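Home News Features Interviews Archive Contact

Teaching by doing it over and over

The Trurnano group works from two rooms above a bicycle shop in Hurden. For the past year its members have been gathering examples for a system that learns to pick things up and put them down on a table. Most of those examples now come from simulation. We spoke to the person who runs the collection side and asked to be told how the work is done, from the start of a shift to the end.

"People expect to hear about the learning," she said. "I spend my day on the examples. If they're poor, the people training the model can't do much with them."

Each example is a single attempt at a task, driven by a person with a pair of hand controllers. The driver is given a short written instruction, moves the arms, and presses a pedal when the attempt is over. A shift lasts three hours with a break in the middle, and drivers work mostly in the mornings because their attempts get slower after lunch.

The first full set, which the group calls Kestton, holds 1,291 attempts. The target had been 1,000. She said they went over it because a good many of the early ones were thrown out and they had stopped trusting their own guess at how many would go.

"We had drivers who were too good," she said. "They went straight to the object every time, from the same side, at the same speed. The model learnt that and nothing else. Move the object a hand's width and it was lost."

Since then drivers have been asked to vary how they begin. They may come in from the left or the right, and if they miss they are to carry on and try again without stopping. Missed grasps used to be deleted. Now they are kept as long as the driver recovers within the same attempt.
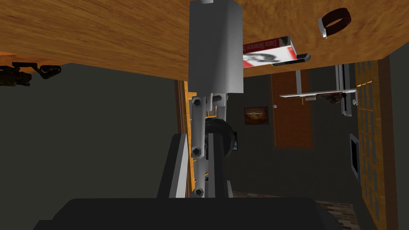

The room matters as well as the table. Doors, shelves and floors are all changed between batches, and so is the clutter on the tabletop. "A book or a bit of tape will do," she said. "It doesn't have to be part of the task. It has to be there, so the model gets used to things it should leave alone."

She is careful about what the simulator can and cannot give them. Light is easy to change and so are colours. Soft things are hard. The group tried cloth for nearly 10 weeks and gave up on it – the folds looked fine on screen but did not behave well enough to learn from.

Checking takes longer than driving. Every attempt is watched by someone other than the person who drove it, at double speed, and marked keep, discard or ask. The "ask" pile is looked at on Friday mornings by whoever is in. "Ask is where we argue," she said. "Did the driver let go or drop it? Is it on the tray if it's half on the tray? You have to write down what you decided or you'll decide the other way next month."

Those decisions now fill 19 pages, and new drivers read them before they touch the controllers.

A second set is under way with Wanyama, a small firm that plans to try the trained model on real arms. That will be the first time any of it has left the simulator. She would not say how well she thinks it will go. Her own guess is that the grasping will carry over and the placing will need more work, as contact with a hard surface is one of the things their simulator is too kind about.

Asked what she would change if she were starting again, she said she would have written the instructions for drivers first and bought the second pair of controllers later. The group is looking for two more drivers from December, mornings only, and no experience is needed.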